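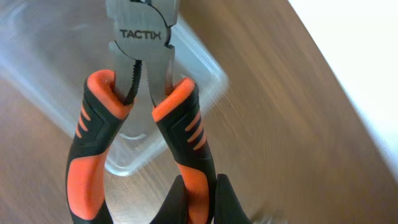 About Geltine Tool Library

Geltine is a tool library and repair workshop. We lend hand tools to people who live or work nearby, we teach basic home repair, and we keep a bench open for anyone who wants to fix something on the premises. We are a not-for-profit and we have two paid staff.

The library started in the back half of the old Vanhove hardware store. When the store closed, Cor Dekker, who had worked the counter there, bought the leftover shelving and most of the hand tools. He lent them out from his garage for a few winters before we took over the present unit at 401 Leltus Road. The shelving is still in use and so is the key cutter, on its good days.

What we lend

Pliers, screwdrivers, wrenches, hammers, hand saws, clamps, levels and measuring gear make up most of the collection. We also have a small range of plumbing and tiling tools. We don't lend ladders or anything that runs on gasoline.

Pliers go out more than any other tool. People come in for a single job, usually a dripping tap or a bit of fence wire, and find that the pair in the kitchen drawer has seized up. We keep several kinds on the wall. We are not fussy about brand. We look for a joint that moves freely without side play, teeth that still bite, and grips that haven't split or started to slide off the handles. Brightly coloured handles are handy too, as they show up in long grass and at the bottom of a toolbox.

How borrowing works

Membership is by the year. You can have up to six tools at a time for three weeks, and you can renew once if no one else has asked for them. Bring a piece of mail with your address on it when you sign up.

Please wipe tools down before you return them. If something breaks, tell us at the desk. We don't charge for ordinary wear. We do charge for tools left out in the rain.

The workshop

The benches are at the rear, past the returns counter. Wilson Yupanqui runs the workshop and teaches the evening classes. He trained as a millwright and spent most of his working life in maintenance at the Plultis cannery. The beginners' class covers holding, cutting, gripping and fastening, in that order, and everyone goes home having rewired a lamp. Classes start at 6 and the side door is the one to use.

Children are welcome at the benches with an adult. Safety glasses are on the hooks by the door.

Donations

We take hand tools in any condition - rusty is fine, and parts are useful. Please don't leave boxes outside after closing. We shut for the last part of December and reopen in the new year.

Comments

marg_t
Borrowed the long-nose pliers and a basin wrench for the bathroom tap. Tap is fixed. Are the classes full for winter?

Wilson Y.
Two spots left in the beginners' one, Marg. Come by the desk.

Dunc
Do you take old wood planes? I have three of Dad's, one is missing the blade.

Cor
Yes please, all three.

peller88
Parking at the back is still blocked by snow, use the street.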